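Pollstead Community Larder
Progress report to the Moura Fund, second quarter
Prepared by Tania Uddin, 22/10/2019

Sorry this is brief, van is in for its MOT and I'm covering the front desk as well.

Where we are
Larder open all through the quarter except the one week in July when the boiler room flooded. 959 parcels out. Target in the bid was lower so we are pleased, but it does mean the food budget is nearly spent and we'll need to talk about that (see Money).

61 households new to us. Most came through the school or the surgery. A few just walked in. Zuleica Figueiredo has rewritten the sign-up form so it fits on one side of paper, and people are filling it in at the desk now instead of taking it home and not coming back.

Deliveries
Started the Notov estate round as agreed. Odair Siqueira drives it. Slower than planned, the lifts in the second block are out more than they're in and he ends up carrying everything. Have written to the landlord twice. No reply to either letter.

Cooking sessions
13 held. Two short of plan, both lost to the flood. Attendance patchy at first, better once we moved to after school pick-up. Genivaldo Rocha ran the bean and lentil ones, which filled up every time. The bread one did not work in our oven and we won't repeat it. Recipe cards are printed in English and Portugese, Bengali still with the translator.

Staffing
Hendrik Vandenberghe finished his probation and is now on the full contract, 7 hours a week on stock. Still no luck with the evening post. Advertised twice. One good applicant, took a job nearer home. Will readvertise with the hours split.

Money
Rent and utilities on budget. Fuel over, becuase of the estate round. Food well over. We would like to move the unspent wages from the evening post across to food, and need your agreement in writing before we do it. Unine have offered us cheaper dry goods if we order by the pallet but we have nowhere dry to put a pallet until the back store is replastered. Quote for that is attached.

Next quarter
Replaster back store. Fill evening post. Christmas parcels, sign-up opens next month. Second fridge if the grant comes through, if not we carry on with the one.

Anything missing, ring me, don't email, inbox is a mess.
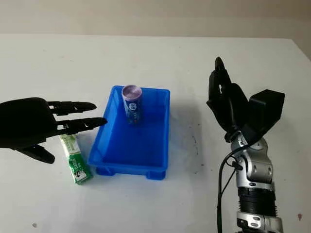
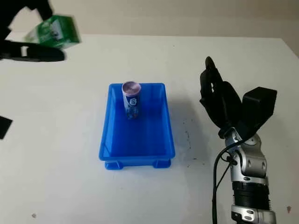 Both: blue tray, one can standing in it.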